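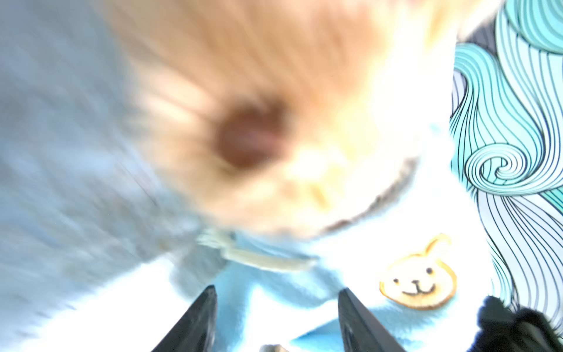 Wrist cam on the plush bin, picking soft stuff off the blue fabric

Wrist cam keeps losing the item in the last stretch, then the gripper clamps on whatever is there

Posted 2026-03-23 in Grippers and End Effectors

tuftedgear
Hi all, long post, sorry in advance. I run a two-finger gripper on a small arm and it sorts soft goods all day: plush toys, bits of fabric, fuzzy things in general. The controller is a Hivden and the little camera rides on the wrist. It worked fine for months on boxes. Soft goods, not so much!

What happens is the arm comes down, gets right up against something furry, and the depth reading goes to garbage. Then it decides it has reached the grasp point and closes. Last week it closed on a seam instead of the body and ripped it open, and then it kept squeezing because the force limit never tripped. I hit the stop button and it still took longer to let go than I liked. I was standing right there with my hand near the bin, so now I'm kind of spooked.

The picture up top shows what I mean. The orange fur is so close it's just streaks, but the little bear face down near the fingers is nice and sharp. Anybody been through this?

marlowbend
Your minimum focus and minimum range are the whole story. That orange thing is way inside whatever your camera can resolve. Look at the bear patch, it has crisp edges, so the lens is OK. Stop trusting depth once you're that close, freeze the last good estimate and go in blind on a short straight move.

pallet_jackie
I'd be careful with "go in blind" when the guy just told us his hand was near the bin. Fix the force limit first. Why didn't it trip? That bothers me a lot more than a blurry picture.

tuftedgear
Good question, and I'm a little embarrassed. I pulled the log and the limit was set to 199, left over from the box job. It never got anywhere near that on plush, the stuff just squashes. So it wasn't broken, it was set wrong by me.

pallet_jackie
OK, so that's a setup mistake and you can fix it tonight. But a force number alone isn't going to save you on soft goods. By the time a stuffed toy pushes back hard enough to notice, the fingers are almost shut. I put a position limit on mine too. If the fingers travel past the width I expect and there's still no force, it opens and backs out.

marlowbend
Agree on the width limit. Still say the vision is the root cause though. If it had known where the body was it wouldn't have grabbed a seam.

quietconveyor
Can I disagree with both of you a bit? There's a swirly wave print all down the right side of that picture. I had a patterned tote in my cell at the Fletport job and the stereo matcher went nuts on it, because every line looks like the line next to it. It kept reporting a surface floating well above the real one. I'd swap or cover anything with a repeating pattern before touching any code.

marlowbend
Those curves aren't really repeating, it's a big spiral. I doubt it matters much.

quietconveyor
Lots of thin lines running side by side is repeating enough for a cheap matcher. Ask me how I spent my August.

tuftedgear
I can try plain stuff on that side, that's easy. For what it's worth I went through 3,339 grasps in the log and flagged the ones where depth jumped right before closing. There were 17. Most of them were on long fur, and I didn't write down what was next to them, so I can't settle your argument, ha.

dedarville_dan
Different angle. How does your stop work? You said it took a while to let go. When we set up at Dedarville the stop cut motion but left the gripper holding, on purpose, so parts wouldn't drop. Great for heavy parts, terrible if the part is your finger. Check what yours does with the gripper, separately from the arm.

tuftedgear
Oh wow. Yeah, just went and tested it on a foam block. Stop freezes the arm and the fingers stay closed until I clear the fault. That took me 2 menus. Not happy about that at all.

pallet_jackie
Please don't run it again with anyone reaching in until that's sorted. Put a guard up, or at least slow it way down. And power off before you clear a jam, every time, even the quick ones.

vandermerwe_fan
We had the Van der Merwe fingers with the soft pads and a manual release on the side. You can pop them open with the power off. Might be worth a look if yours don't have one. They do slip on satin and ribbon, so don't expect miracles.

marlowbend
Fine, I'll give you the order: release first, then limits, then vision. But do get to the vision!

tuftedgear
Deal. Cell is powered down and the limit is already lowered. I'm going to add the width check, rewire the release so I can open it without the menus, then try the plain background and the frozen depth thing one at a time so I know which one helped. Will post the new log when I have enough grasps on it.

quietconveyor
Write down what's next to each item this time :)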